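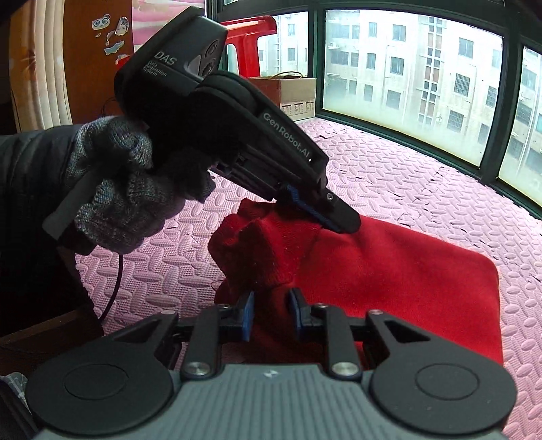
Folie 1: Tuch greifen mit zwei handgeführten Greifern

Sprechernotizen, Callum Ellwood, Standort Flodton
Thema: Unerwarteter Wiederanlauf an der Faltzelle Nnaji

Folie 1 stehen lassen, bis alle sitzen. Kurz vorstellen, dann gleich zum Tuch. Stoff hat keine feste Form. Der eine Greifer drückt auf das Tuch, vor dem anderen liegt es in Falten. Von Hand ist das Alltag, an der Zelle ist genau dieser Griff der häufigste Grund für einen Stopp. Um einen solchen Stopp geht es heute.

Folie 2: Aufbau
Nnaji hat zwei Arme über einem Tisch, vorne ein Lichtvorhang, hinten eine verriegelte Tür. Aufgabe: Tücher vereinzeln, glattziehen, einmal falten. Die Zelle lief seit Januar im Probebetrieb für das Werk Zukatstead. Zum Lichtvorhang gleich sagen, dass er funktioniert hat. Die Frage kommt sonst sofort.

Folie 3: Der Vorfall
Am 18. März 2025 verklemmt sich ein Tuch unter dem linken Finger. Der Arm meldet Überlast und hält an. Der Bediener unterbricht den Lichtvorhang, greift hinein und zieht am Stoff. Ein Kollege steht am Pult und quittiert die Überlast. In dem Moment nimmt der Bediener die Hand zurück, der Vorhang ist wieder frei, und der Arm fährt los. Der Bediener greift reflexhaft noch einmal nach dem Tuch. Der Vorhang löst aus, der Arm bremst, trifft aber vorher den Handrücken. Prellung, kein Bruch. Laut Protokoll fuhr der Arm bis zum Stillstand 200 mm, angefordert waren 300 mm/s.
Hier Pause machen. Keine Namen nennen, auch auf Nachfrage nicht.

Folie 4: Was die Steuerung getan hat
Drei Punkte, in der Reihenfolge des Protokolls:
Die Freigabe des Vorhangs hat den Stopp selbsttätig zurückgesetzt. Die Rücksetztaste war im Projekt angelegt, aber mit einem festen Wert überbrückt. Das stammte aus der Inbetriebnahme.
Die Quittierung am Pult galt als Startbefehl, weil die Warteschlange noch gefüllt war.
Die Zielpose in der Warteschlange war veraltet. Sie bezog sich auf die Lage des Tuchs vor dem Eingriff.
Der Abstand zwischen Vorhang und Arm war außerdem mit einer kürzeren Nachlaufzeit gerechnet als später gemessen. Gemessen hatten wir sie ohne Last.

Folie 5: Was wir zuerst falsch eingeschätzt haben
Wir haben fast einen ganzen Tag beim Greifmodell gesucht. Das Modell hatte mit dem Anlauf nichts zu tun – es hat nur die Pose geliefert. Wer das Protokoll der Sicherheitssteuerung zuerst öffnet, sieht die Überbrückung nach wenigen Zeilen. Screenshot zeigen, Zeile vorlesen.

Folie 6: Änderungen
Überbrückung entfernt, Rücksetztaste außerhalb der Zelle, mit Sicht auf den ganzen Tisch. Quittieren und Starten sind jetzt getrennte Handlungen. Jeder Stopp leert die Warteschlange, danach wird das Tuch neu erfasst. Nachlauf mit Last gemessen, Vorhang versetzt. Abnahme mit 28 erzwungenen Stopps, kein selbsttätiger Anlauf.
Offen: Die Zelle Watlow läuft mit derselben Projektvorlage und bleibt bis zur Prüfung abgeschaltet.

Fragen. Falls nach dem Takt gefragt wird: Er ist langsamer geworden, Zahlen kommen mit dem nächsten Bericht.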